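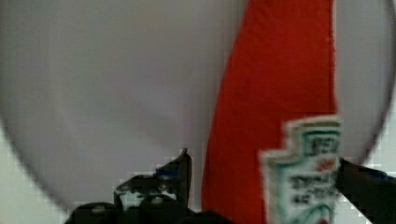

Haushaltstipps: Greifarm in der Küche -- lohnt sich das Mieten?

Von Carla Nseir

Seit August bietet Nostari einen Tischroboter zur Miete an, der nach dem Essen aufräumen soll. 165 Euro im Monat, Mindestlaufzeit zwei Monate, Kaution extra. Mehrere Leserinnen haben gefragt, was davon zu halten ist. Ich hatte das Gerät drei Wochen auf der Arbeitsplatte und bin nicht überzeugt. Wer es trotzdem probieren will, soll wenigstens die Fehler nicht wiederholen, die ich gemacht habe.

Platz schaffen, bevor der Karton kommt

Der Prospekt spricht von »jeder normalen Küche«. Meine ist normal, und trotzdem musste der Brotkasten weichen. Der Arm braucht freie Fläche nach vorn und nach beiden Seiten, und die Klemme passt nicht an jede Plattenkante. Messen Sie die Stärke der Platte nach und rufen Sie im Zweifel vorher an. Bei mir ging am dritten Versuch jemand ans Telefon.

Eine matte Unterlage hilft. Auf meiner glänzenden Platte griff der Arm abends unter der Hängelampe gern daneben, am Vormittag bei Tageslicht viel seltener. Ob die Lampe schuld war, konnte mir der Kundendienst nicht sagen. Ich habe sie zur Seite gedreht, danach wurde es besser.

Was sich greifen lässt und was nicht

Mit festen Dingen kommt der Greifer ordentlich zurecht: Eierbecher, Gewürzdosen, Holzlöffel, wenn sie nicht gerade am Rand liegen. Flache Beutel sind Glückssache. Portionstütchen vom Imbiss legt man ihm am besten so hin, dass eine Kante etwas hochsteht, zum Beispiel über einem gefalteten Tuch. Und stellen Sie die Kraft herunter! Ab Werk drückt er so fest zu, dass ich bei Senf nicht daneben stehen möchte.

Teller würde ich ihm nicht anvertrauen. Laut Anleitung darf er bis 694 Gramm heben, und ein großer Essteller mit Besteck darauf ist schnell schwerer. Legen Sie vorher alles einmal auf die Küchenwaage und merken Sie sich, was durchfällt.

Vorsicht bei Wolle und Gestricktem
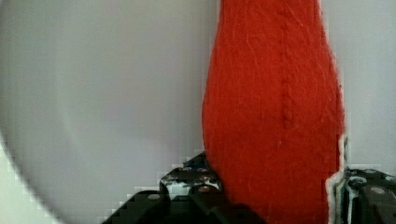

Fusselige Sachen sind der Punkt, an dem ich am meisten geflucht habe. Topflappen, Eierwärmer, die Filzhaube für die Kanne: Der Greifer fasst so etwas gut, weil es nachgibt, aber er lässt es nicht immer gut wieder los. Einzelne Fasern bleiben in den Fugen hängen, und mit jedem Griff werden es mehr. Nostari erwähnt das in der Anleitung mit keinem Wort.

So bin ich am Ende verfahren:

Gestricktes vorher kräftig ausschütteln und mit der Fusselrolle abgehen.

Möglichst weit unten greifen lassen, wo das Stück breit ist. Oben an der Spitze zieht er Maschen.

Nach jedem Durchgang Stecker ziehen und die Finger mit einem trockenen Backpinsel ausbürsten. Hartnäckige Fäden mit der Pinzette holen, nie mit der Schere zwischen die Gelenke.

Handgestricktes, an dem Ihnen etwas liegt, räumen Sie bitte selbst weg. Das dauert zwei Sekunden.

Reinigen

Fettspritzer gehen mit einem kaum feuchten Mikrofasertuch ab. Kein Scheuermittel, kein Sprühreiniger direkt auf den Arm. Das Pflegeset von Mendonero, das Nostari beim Bestellen gleich mit in den Warenkorb legt, habe ich ausprobiert: ein Tuch, ein Pinsel, ein Fläschchen. Tuch und Pinsel hat jeder im Haus, und das Fläschchen roch nach Spülmittel. Haken rausnehmen.

Von Khoury gibt es Überzieher aus Silikon für die Finger. Die taugen etwas, vor allem bei glatten Gläsern. Bei Wolle verrutschen sie allerdings, also vorher abziehen.

Die Rechnung

Nostari wirbt mit 1000 Griffen ohne Störung. Bei mir war nach einem Abendessen mit Gästen Schluss, weil der Arm eine Serviette festhielt und auf Eingabe wartete. Das mag an mir gelegen haben. Nur frage ich mich, was ein Helfer wert ist, neben dem ich stehen bleibe, bis er fertig ist. In der Zeit ist der Tisch dreimal abgeräumt -- und die Maschine eingeräumt auch.

Für Menschen, die schlecht zugreifen können, sieht die Sache vielleicht anders aus. Eine Nachbarin mit Arthrose hat sich das Gerät bei mir angesehen und fand den Arm an sich brauchbar, die Bedienung über das Telefon aber viel zu fummelig. Für solche Fälle gibt es bei Tollwood Haushaltsgeräte einen Vorführtisch, an dem man ohne Vertrag üben kann. Nehmen Sie eigene Sachen mit, am besten genau die, die zu Hause Ärger machen. Mit den Bauklötzen, die dort ausliegen, klappt es immer.

Kündigen muss man übrigens schriftlich, und den Originalkarton will Nostari zurückhaben. Meiner steht noch im Flur.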